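Unit 3: Storing Dried Foraged Mushrooms
Instructor: Saranya Kurup

Students should review the Koldale handout on spore prints before the September session. Caps are sliced evenly and dried until they snap - bending is not sufficient.

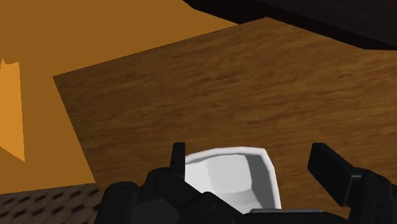
p. 193

Dried slices are kept in sealed glass jars away from light. Label each jar with species, site and month of harvest. Powder is ground only as needed for soups and gravies. Reading for next session: Lindano, chapter 3.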